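Kitchen Counters: Keeping Stone Clean and Clear

Marble looks after itself for most of the year and then takes a stain in one afternoon. Most of the damage I see comes from small things left standing on it: a cut lemon, a wet can, a jar with oil running down the side.

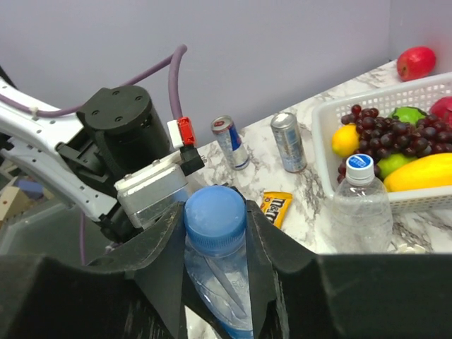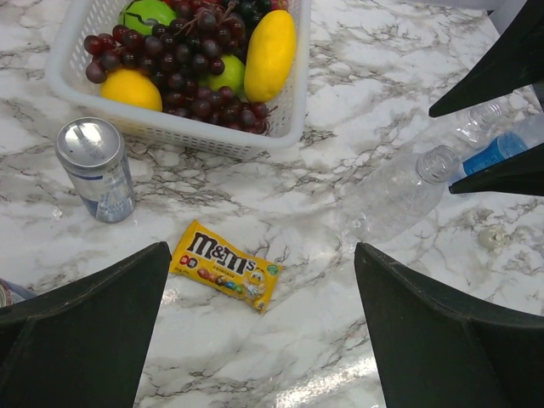
Clear plastic bottle with a light blue cap (first photo); basket of fruit on veined marble (second photo).

Daily cleaning

Use warm water with a few drops of dish soap and a soft cloth. Wipe, rinse the cloth, wipe again with plain water, then dry with a towel. Skipping the drying leaves a dull film that people mistake for wear. Keep vinegar, lemon juice and bathroom descaler off marble completely. They eat the polish and leave a pale mark that no amount of wiping will take out.

Scouring powder is also out. For dried-on food, lay a wet cloth over the spot for a few minutes and lift the residue with a plastic scraper held flat.

Fruit on the counter

A basket with open sides is better than a solid bowl. Air gets to the fruit at the bottom, and you notice a soft peach before it leaks. Lift the basket when you wipe down and check underneath. Juice that has dried under a basket can etch the stone without anyone noticing for weeks.

Wash plastic baskets in soapy water every couple of weeks. An old toothbrush gets into the openings. Let the basket dry fully before the fruit goes back in.

Bananas ripen everything near them, so hang them or keep them at the other end of the kitchen. Berries go in the refrigerator, unwashed, on a paper towel. Tomatoes stay out until they are ripe.

Bottles and glasses

Cold bottles sweat. Put them on a coaster or a folded dish towel, especially from May on when the kitchen warms up. A ring left by plain water usually buffs out with a dry cloth. If it doesn't, the mark is probably etching and needs polishing powder made for marble.

Oil and vinegar bottles should live on a small tray. Teodora Leka, who wrote in about this, uses the lid of an old cookie tin.

Oil stains

Mix baking soda and water to a thick paste, spread it over the stain, cover it with plastic wrap and tape down the edges. Leave it overnight, then take off the wrap and let the paste dry out before you scrape it away. Old stains may need 2 or 3 rounds. Try a hidden corner first.

Sealing

Drip a little water on the stone and wait. If the spot darkens, it is time to reseal. Clean the counter the evening before and leave it to dry overnight. Apply the sealer thinly, work in small sections, and wipe off whatever hasn't soaked in within the time printed on the can. Sealer left to dry on the surface goes streaky and is a nuisance to remove.

Next page: Wooden cutting boards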